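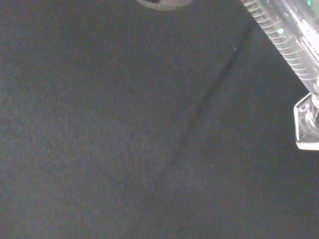 Dark gray cloth, close up, with the long crease.

Ink notebook, April 2025

Batch 11 is strained and I love it already. Best flow of any iron gall ink we have made here, and the color change on the page is quick enough that you can sit and watch it. Writing this down tonight before I start improving things from memory.

Galls: the last of the bag Sólveig brought back from Wosau. Small, hard, blue-gray, hardly any exit holes. I picked out the pale light ones and put them in the jar marked WEAK, which is now nearly full and needs a use (brown wash for the binding people?). Weighed 73 g of good ones, cracked them in the big mortar under a towel, then went at them until the largest bits were like coarse pepper. Did not grind to powder this time. Batch 9 was powder and took all day to get through the filter, and I'm still finding it in the drawer.

Rainwater, 867 ml. I meant to use a round number but that was what the jug had in it. Cold soak for five days with a loose lid, stirred morning and evening. Sólveig thinks the cold soak gives a cleaner smell than simmering and I have come over to her side completely! Batch 8 smelled like a wet basement for weeks. This one smells like tea and pencil shavings.

Day two there was a skin on top. Lifted it off with a spoon, no mold underneath. Day four it went a lovely dark amber and stayed there. Strained through cotton, squeezed, strained again through paper. Lost more liquid in the galls than I expected, so next time wet the cotton first.

Iron sulfate went in dissolved, a little at a time, stirring with the glass rod. I never get tired of that first swirl - the amber goes gray, then a kind of bruised purple, and by the time you've put the rod down it's dark all the way through. Stopped well short of the old recipe in the blue folder. That one calls for far too much iron, and our test sheets from last winter show it: brown halos on every one of the heavy strokes, and one sheet has cracked along a downstroke.

Gum arabic: 20 g, the Puramo lumps, soaked overnight in a bit of the strained liquor and pushed through a sieve. They dissolve better than the powder, which clumps no matter what I do to it. If anyone wants to argue for the powder, please come and pick the lumps out of batch 10. 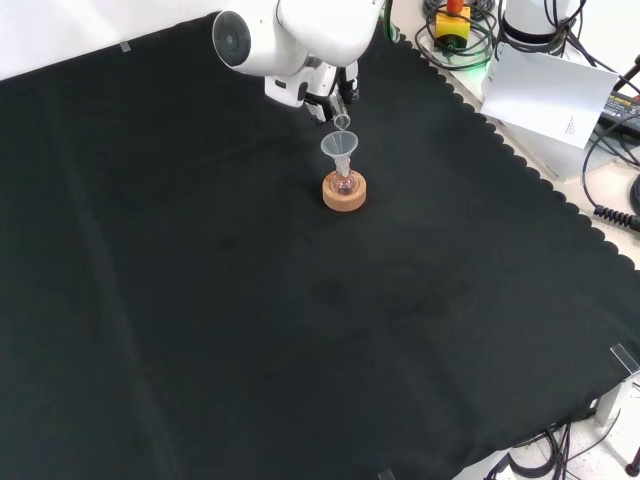
One clove per bottle against mold, same as always. I did leave one bottle without, labeled, so we can finally find out if the clove does anything or if we just like the smell.

Writing tests, all with the same steel nib:

Ultier rag paper - beautiful. Goes down a pale gray, clearly darker by the time I reached the bottom of the page. Hairlines stay hairlines. No feathering even on the loose side of the sheet.

Office copier paper - feathers, shows through, not worth discussing.

Vasylenko handmade, the cream one - better than I had any right to expect. It's lightly sized and batch 8 bled all over it. Batch 11 sits up on top and takes a fine cross-stroke. A little slow to dry where the ink pools.

Vellum offcut - tried it unprepared first, beaded up. Pounced it, tried again, very nice. Scraped one word out with the knife after an hour and could still read it, so it bites fast.

Villads came by and wrote out two verses of something on the cream sheet, very handsome, and then asked whether it would go in his fountain pen. No! Villads, if you're reading this, still no. Dip pens only, and wipe the nib before you go to lunch.

Things I don't understand yet. The ink looks cooler, more blue, by the window than under the lamp, and that difference was not there in batch 9. Could be less gall solids in suspension, could be the paper. Also the drop I left on the saucer dried with a shiny rim and a matte middle. Too much gum at the edge? I'd like to try the same liquor with half the gum and see if the flow holds up.

Light test: cut one Ultier strip in three. One taped in the south window with half of it covered by card, one in the drawer, one in the folder with the recipe. Look at all of them in May.

To do
Order galls. Ask Sólveig for the name of the Wosau stall.
Rinse the cotton and hang it up, it stains everything it touches.
New labels, the old ones are written in batch 8 and have gone brown.
pH strips are used up. I skipped the reading on this batch, so take one from the spare bottle as soon as we have more.
Split batch 12 in two, half gum in one, and keep the iron exactly where it is.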